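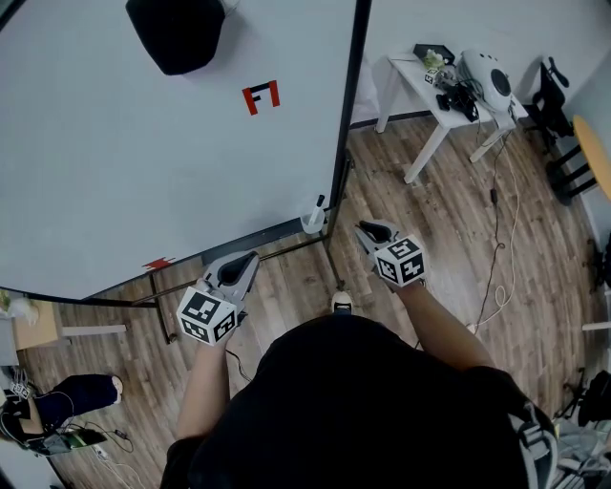 Glare and ghosting on a rolling whiteboard

Posted by Berkay Kozan, February 24, 2022

We have a large mobile whiteboard in a shared work room at Orcombe. The board has a glossy surface in a thin black frame, on a metal stand with a crossbar. There are two problems.

First, glare. From the side of the room where people sit, part of the writing cannot be read when the ceiling lights are on. Turning the lights off is not an option, as the room is in use all day.

Second, ghosting. Red marks left up for more than a few days leave a pink shadow that a dry eraser does not remove. Black and blue come off without trouble. The board was bought new in November and is wiped most evenings with a felt eraser and nothing else.

Is the surface defective, or is this a question of cleaning and placement? I would prefer not to replace it. A matte panel in the same size was quoted to us at $200, plus $145 for delivery.

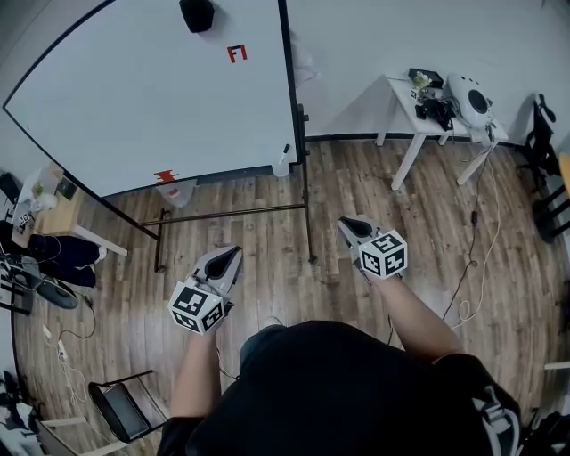 The stand has enough clearance to move the board to another wall if that would help. The floor is wood-look plank and level. There is a small white table with electronics on it beside the board, and I would have to shift that too. I have not tried changing the tilt, and I don't know whether the pivot on this type is meant to be adjusted often.

Dwight Marchand

The surface is probably fine. Treat the two problems separately.

Ghosting: red pigment is often the worst for this. Dampen a lint-free cloth with 70 percent isopropyl alcohol, test a corner, wipe the mark, then go over the board with a cloth dampened in plain water and dry it. Do this once a week. Dry erasing alone spreads a film of residue, and new ink bonds to the film. Wash the felt eraser or replace it. For an old mark, trace over it with a fresh dry-erase marker, wait a few seconds and wipe both off together. Don't use abrasive powder or a melamine sponge. Either one can dull the coating, and after that the ghosting is permanent.

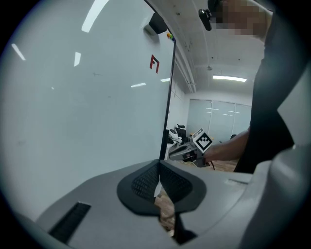 Glare is geometry. Light leaves a flat glossy surface at the same angle it arrives, so the fix is to send the reflection somewhere people are not looking. A board tipped back under ceiling lights picks up the fixtures as long white slashes, and a symbol drawn between two of them stays legible while one drawn underneath does not. Bring the panel to vertical, or tip the top edge forward a few degrees, and check from the lowest seat. Loosen the pivot knobs on both sides before moving it, and retighten evenly. If streaks remain, rotate the whole stand in small steps. Glass walls opposite the board can add reflections of their own.

I would not spend the money on a matte panel yet. Matte surfaces cut glare but are generally harder to wipe clean, and you already have a residue problem.

Okoth

+1 for alcohol. We had the same thing with red. Switched marker brands and it got better, though we changed the eraser that week as well so I can't say which did it. Store the markers flat. Lock the casters if yours has them.

Related
Adjusting the pivot on a Moscombe double-sided board
Drondus cleaning spray: safe on painted steel?
Removing permanent marker from a glossy panel
Magnets that slide down under a full sheet of paper

Contact | Copyright 2022 | Back to top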